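シェア 6　コメント 2

創作競走イベント用ゼッケン・衣装の手入れと保管について

ウドリー競走物語同好会 衣装管理係

本会の朗読会および仮装走行会で貸し出す衣装、ゼッケン、肩当ての取扱いを、次のとおりご案内いたします。登場人物ごとに素材が異なるため、洗濯の前に必ず襟裏の布札をご確認ください。

布製ゼッケンは、安全ピンをすべて外したうえで裏返し、洗濯用ネットに入れて中性洗剤で洗います。アイロン接着の番号が付いたものは手洗いとし、絞らずにタオルで水気を取ってください。漂白剤の使用はご遠慮願います。

合成皮革の肩当ては水洗いできません。固く絞った布で汗を拭き取り、風通しのよい日陰で乾かします。ドライヤーの温風を当てると表面が縮むことがあります。縫い目に残った砂は、使い古しの歯ブラシで軽く掻き出してください。

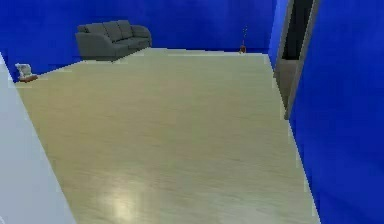

発泡素材の兜や車輪飾りに亀裂が生じた場合は、溶剤を含まない発泡材用接着剤を薄く塗り、紙テープで固定して4時間置きます。塗料の補修は接着部が完全に固まってから行い、色番号は貸出票の裏面に記入してください。ゾーマス隊の銀色は二種類あり、兜と胴では番号が異なります。

保管に際しては、兜の内側に丸めた薄紙を詰め、形を保ちます。新聞紙はインクが移るため使用しません。衣装箱には防虫剤を一種類のみ入れ、銘柄の異なるものを併用しないでください。マント類は二つ折りまでとし、重ねる場合は間に薄紙を挟みます。

台本の冊子は衣装と同じ箱に入れず、書架に立てて保管いたします。現在の蔵書は500冊を超えており、棚の空きが限られています。返却時は話数の順に並べてください。

紛失した留め具の補充はハリナ・シェフチク、塗料に関するお問い合わせはエフサン・マザンダラニが承ります。2月に貸し出した衣装のうち未返却のものは、速やかにお戻しくださいますようお願い申し上げます。

2026年3月29日 改訂

コメント 2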